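Base inclinada y límites de articulación en simulación

Rilik
Publicado el 21 de septiembre de 2023

Estoy montando en el garaje una celda con brazo, mordaza y bandeja de piezas. Antes de taladrar la mesa la he modelado en el simulador. El brazo va sobre un pedestal inclinado en la esquina trasera derecha. Al planificar hacia la bandeja obtengo 53 fallos de cinemática inversa en 1619 intentos, casi todos por límite de articulación. ¿Muevo el pedestal o cambio la postura inicial?
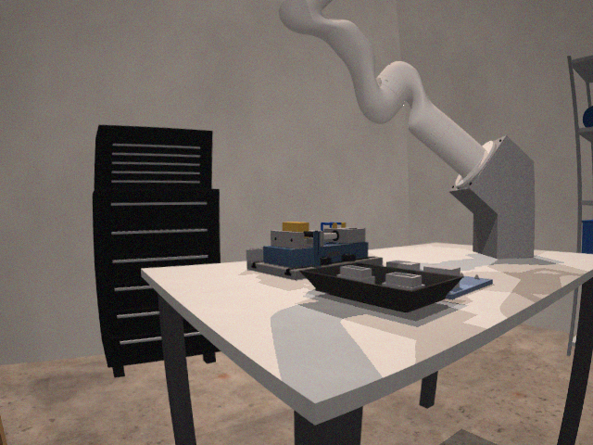

Respuestas

Tarawneh

Revisa primero la transformada de la base. Con la cara inclinada, el giro va en el URDF, en la junta fija entre pedestal y brazo. Si lo aplicas también en el planificador, lo cuentas dos veces. Luego fija una postura de partida con la muñeca vertical sobre el centro de la mesa y la pinza alta, y usa esa configuración como semilla.
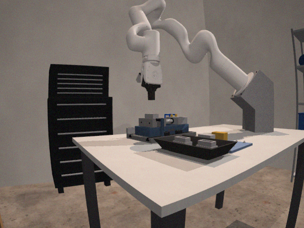 Postura de partida con los dedos hacia abajo.

Si aun así falla, desplaza la bandeja 6 cm hacia el centro y repite.

Gamine

A mí me pasaba lo mismo, cambié de solver y listo. No recuerdo cuál puse.

Iltholm

De acuerdo con lo de la semilla. Añade 3 reintentos con semilla perturbada y registra qué articulación satura. Sin ese dato yo no movería el pedestal.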